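4.2 Gating the hand-over from approach to descent

The planner in Section 3 returns a joint path ending at a pre-grasp pose above the chosen object. From there a second controller takes over and servos the gripper down using the head camera alone. The two modules were written separately, the path planner by Munro and the servo loop by Chu, and in the first version of the stack the switch between them was a fixed time delay. That worked in simulation and poorly on the arm, where the end of the path could lag the clock by several control cycles. Vavdale, the layer described in this section, replaces the delay with a gate computed from the estimated state of both the arm and the object.

The gate needs three quantities: the distance between the gripper and the pre-grasp pose, the joint speed, and the age of the last accepted object estimate. All three are read in the same control cycle and stamped with the camera clock, so that a late frame is never paired with a fresh joint reading.
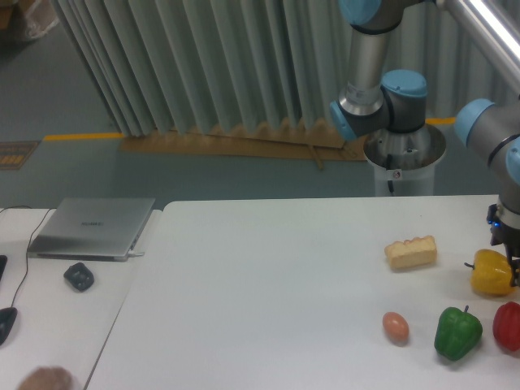

Why is the age of the estimate used instead of its confidence score? The detector's score stays high on a stale frame, whereas age rises by a known amount each cycle and can be compared with a fixed limit.

The limit was set to 160 ms after a sweep on recorded logs. Below this value the gate refused good hand-overs when the detector skipped a frame; above it, descents were started on objects whose stored position was out of date. Tennant repeated the sweep with the joint speed term removed and found the same limit, which suggests that the two terms can be tuned apart.

Object poses are held in a short buffer, Temitz, with one track per object. Tracks are matched between frames by position and class label. Colour is added as a weak term for the cases in which two objects share a class, as the peppers do. Without it, neighbouring tracks swapped labels whenever the gripper hid part of one of them from the head camera, and the arm then descended towards the wrong target with no fault raised. 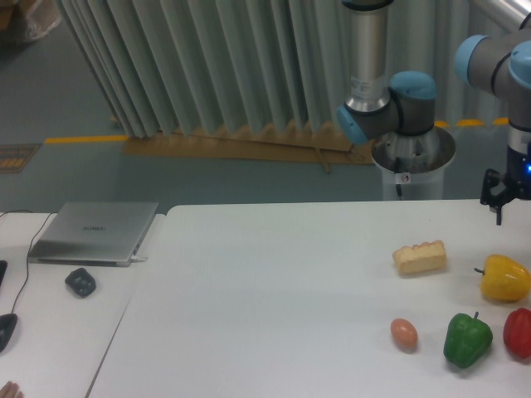 A swap of this kind is hard to detect afterwards, as both tracks remain valid on their own terms. We therefore freeze the label of any track whose image region overlaps the projected outline of the gripper, and release it 11 frames after the overlap ends. The outline is taken from the forward kinematics and widened by a fixed margin to absorb camera calibration error - a cruder choice than a learned mask, but one that adds no measurable load to the loop.

The log set used for tuning holds 1,995 approach segments. Of these, 532 include at least one frame in which the gripper overlaps a tracked object, and the freeze rule was assessed on this subset only. Segments ended by the operator were kept, with the stop marked, as leaving them out would have removed many of the cases in which the gate was slow to refuse.
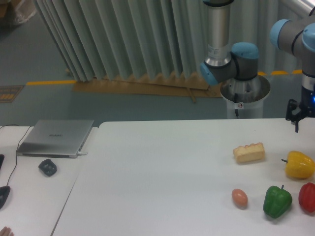 Figure 4. Head camera view with the gripper at the right end of the table and five food objects on the surface.

The gate runs at the rate of the servo loop and holds no state beyond the track buffer. When it refuses, the arm stays at the pre-grasp pose and the planner is asked for a new path only if the target has moved further than the goal tolerance. MacRitchie's earlier version asked for a new path on every refusal, which led to small repeated motions near the goal. Section 4.3 covers the descent itself.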